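Away tickets for Trunbridge v Flasaditz, how does the ballot work?

Posted by Sandro Sorrentino, 2026-10-06

Good evening to all. I am a member of the Trunbridge supporters' club since January and I want to go to the away game in Flasaditz. The club says we receive 658 seats and there is a ballot. Do I have a lower chance as a new member? I need 2 seats together, for me and my son.

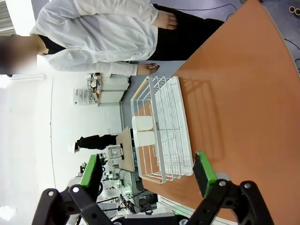 Chantal Fraser
New members go in the same ballot, so no difference there. For seats together you must link both membership numbers before the closing date. If you apply separately you can end up in different rows. Last season nearly 1502 people applied, so please don't book the train yet.

Fikerari
just go on the day, there are always spares outside

Colombo
I would not do this with a child. I paid 96 for a spare last year and the gate refused it.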